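Nistine Guest House
Seasonal clothing and bedroom checklist, with comments
Last revised May 2020
Kept by Flurina Eder. Second reader: Heikki Partanen.

Use one sheet per room. Mark each line OK, FIX or N/A and write a comment for every FIX. Outerwear is checked twice a year, when it goes into storage and again in August before it goes back on the hooks.

Section 1. Before you start

1.1 Bed made, cover pulled flat. OK
1.2 Ceiling light and bedside light both working. OK
Comment: Bedside switch is stiff. Lorenz Strebel to look at it.
1.3 Storage bags clean and dry inside. FIX
Comment: Two bags from the Virkis set smell of the cellar. Air them outdoors for a day before use.
1.4 Labels and pen at hand. OK

Section 2. Jackets and coats

2.1 All pockets opened and emptied. OK
Comment: One lighter, one hand warmer, a bus ticket. The lighter went to the front desk. Nothing flammable goes into a storage bag.
2.2 Front zipper runs full length without catching. OK
2.3 Pocket zippers run full length. FIX
Comment: On the green parka the left pocket sticks halfway. Rub the teeth with a candle stub and try again. If it still sticks, send it to Hämmerli with the next load.
2.4 Shell free of tears, burns and lifted seams. OK
2.5 Cords at hood and hem: no long loose ends. FIX
Comment: Parka hem cord hangs well below the edge on one side. Shorten and knot. Children's sizes should have no hood cord at all.
2.6 Lining and collar clean. See note.

Note on 2.6, from Zsófia Somogyi: People tick this one after a look at the outside of the jacket. Please open the collar or hood and look at the lining as well. Makeup, sunscreen and hair oil sit there all summer, and by fall the mark is set.

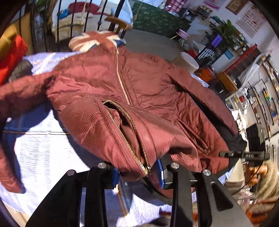
Quilted jackets take longer than plain ones and should be done one at a time. Lay the jacket on its back on the bed with the sleeves out to the sides, then start at the neck and work down. Press along each line of stitching with your fingertips and feel for flat spots or lumps in the filling. On the maroon one, fold the collar area right back so the Union Jack print on the lining shows, and check the white parts of it first. Then do both zippered pockets, including the corners at the bottom where grit collects. The ribbed panels low on the front get a soft brush, always along the ribs. Do not iron the shell on any jacket of this kind. Creases in the sleeves come out on a wide hanger after a night or two.

2.7 Metal zippers: no bent teeth, no sharp edge at the bottom stop. OK
2.8 Cuffs: no fraying, no open seam. OK
2.9 Care label readable. FIX
Comment: Faded on the green parka. Wash cold and write "cold" on the storage label.

Section 3. Bed and bed frame

3.1 Frame stands level, does not rock. OK
3.2 Bolts at head and foot tight. FIX
Comment: One bolt at the foot turned by hand. Tightened on the spot, check again next round.
3.3 Metal bars: no chipped paint with a sharp edge. OK
3.4 Cushions: covers closed, no filling coming out. OK
3.5 Bedspread does not reach the floor on the side people get up from. OK
Comment: Gebhard Imhof asked for this line after a guest caught a foot. Leave it in.

Section 4. Floor, chairs and heater

4.1 Walking path from bed to door clear. OK
4.2 Spare bedding stacked or bagged before the room is signed off. FIX
Comment: Sort into wash and keep. The keep pile goes on the closet shelf, heavy blankets at the bottom.
4.3 Chairs: joints tight, no splinters on the back rail. OK
4.4 Clothing at least 30 inches from the heater. OK
4.5 Heater cord not under a rug. OK
Comment: Heater is rated 1000 watts. It plugs straight into the wall, no extension cord.

Section 5. Storage and sign-off

5.1 Every item dry before bagging. OK
5.2 Bag label shows item, room and any open repair. OK
Comment: The mending bag is number 652. Keep it at the front of the shelf.
5.3 Moth sachets replaced. FIX
Comment: Out of stock. Lorenz is ordering the Plenirside ones again. Put them between items, never inside a pocket, where a guest might find one.
5.4 Open FIX lines copied to the repair book. OK

Remaining for the next round: parka pocket zipper, parka hem cord, foot bolt, bedside switch, moth sachets, the two storage bags.

Checked by F. Eder. Read by H. Partanen, who adds that the repair book is now in the hall drawer.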